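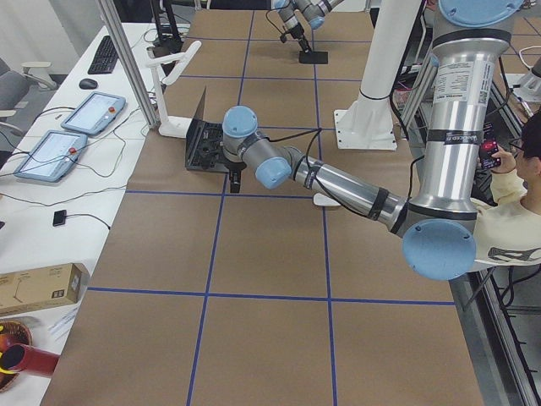

Bench at Prellthorpe, laptop task, both arms over the grid.

jpesonen
Setting up two-arm collection for a desk-tidying policy: laptop, mouse, mouse pad. Teleoperated, both arms recorded. We have 2433 episodes and the validation loss is fine, but on the bench the policy closes short of the object when the laptop is rotated more than a little. I suspect the start-pose distribution. At present the operator picks a grid cell and places the laptop by eye. Is anyone randomising this properly?

dmacedo
By eye is your problem. Operators drift toward the poses they find easy to reach. Log the start pose for a day and plot it. At Nutville we did that and nearly all the yaw values sat in a narrow band. We now draw cell and yaw from a script and the operator matches an overlay.

riihimaki_n
Disagree in part. Scripted poses cost us almost 7 seconds an episode in setup, and the gain over telling people to vary the yaw was inside the noise. I would look at the tape first. High-contrast lines at fixed positions are a very good localisation cue, and the policy may be reading the grid instead of the object.

jpesonen
The tape stays, we need it for resets. The cells are uneven from the head view in any case, and the outer strips run in on a slant.

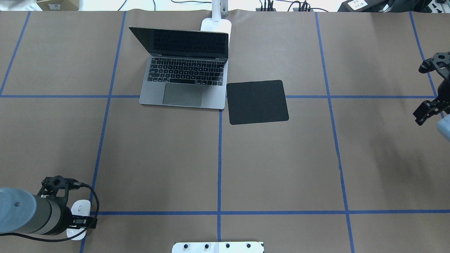 The pad can overlap a strip and have its corner against the side of the laptop, so I don't think the lines alone give the network a clean answer. I could mask them in augmentation and see whether the short grasps change.

m_heiskanen
Masking tape lines in augmentation leaves artefacts the network will also learn. Lay the strips differently for 2 sessions and compare — cheaper and easier to interpret.

Also check your pad episodes separately. Thin flat objects want a different approach angle, and if they share a task label with the mouse the gripper height gets averaged. We split the labels in the Pulex set and the short closes dropped.

dmacedo
Agree on the labels. Still think the yaw histogram comes first, as it needs no new data.

riihimaki_n
Fair. Histogram, then tape. Please post both, including the failures. Everyone in this subforum reports the run that worked.

jpesonen
Histogram is running over the January batch. Labels are already split in the raw logs, merged at export, so that is a config change. Will post the plots and the 7 worst episodes when they are out.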